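A morning at Herkier: who sets the tables?

I'd been wanting to see Herkier since our own studio first talked about getting help with room changes, and the open morning in September was finally my chance. For those who don't know it, Herkier runs drawing and modelling courses in 7 rooms on two floors, and every room has to be put right between one class and the next. Cups, bottles, dishes, tools, half-finished clay – all of it gets moved, sorted or wiped, often inside twenty minutes. Anyone who has done that job (I did it for years!) knows what it does to your wrists by the end of term.

Rahel Baumgartner leads the room team and met us at the door with coffee and a very full programme. She started upstairs with the trolley arm, which goes by the name of Riro and comes from a firm called Sturnix. It works in two rooms so far. It rolls in when a class has left, picks up the easy things and puts them where they belong. The clay stays with the people, and so does anything wet or sharp or that a student might want back exactly as it was.

What I hadn't expected was how much of the teaching is done by the room team themselves. There's no programming in it. They take a gripper in the hand, with the same sort of fingers the arm has, and do the job with it while a camera on top records. Then they do it again a little differently, with the bottle further left or the mug turned. One of the exercises is a bottle that has to go on a red spot on the table, with a mug nearby to keep clear of. I had a go and was hopeless at first, because you squeeze much too early and your elbow wants to come along!
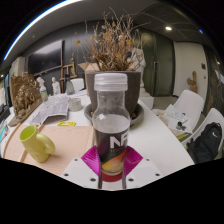
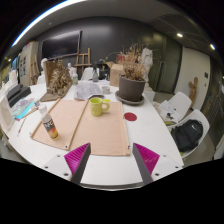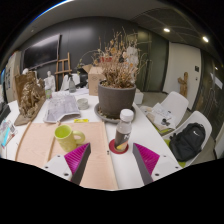 The same bottle and green mug in all three.

The team aims for 64 good goes at a task before it's handed over to Sturnix, and Rahel says the number matters less to her than who did them. She wants at least three different people on each task. Left-handers are in great demand. One of her colleagues always comes in low from the side, another straight down from above, and apparently the arm does better for having seen both.

So what has changed for the people? I asked that of everybody who would stand still long enough. The early shift now starts at 7.30 instead of 6.45 in the two rooms with the arm, which got the warmest answer of the day. There's less carrying. There's also more waiting, and that came up several times: when Riro stops halfway through a table, someone has to go and see why, and it tends to happen when you've just got your hands in the sink. Teachers have had to learn to leave things in the right zone, and some of them are better at this than others.

Pay was the question I was a bit nervous to raise. Recording time counts as normal working time, and the team got an extra grade for it after some pushing. Nobody's hours have been cut, though two people who left last year haven't been replaced, and Rahel brought that up herself before we did. She would like one of those posts back, for someone who spends half the week on recording and half in the rooms.

After lunch we went down to the Pillai room, the big one with 21 places, where everything is still done by hand. We timed a change: 16 minutes with three people, and they were really moving. It was lovely to watch, a bit like a good kitchen. The team isn't sure they want the arm in there at all. It would need wider gaps between the tables, and that means fewer places.

I came home with four pages of notes and a sore thumb from the gripper. Our own room group meets next month and I'll bring the shift plans Rahel copied for me. If anyone wants to come along to Herkier next time, bring flat shoes – the stairs are steep and the lift is for the trolley.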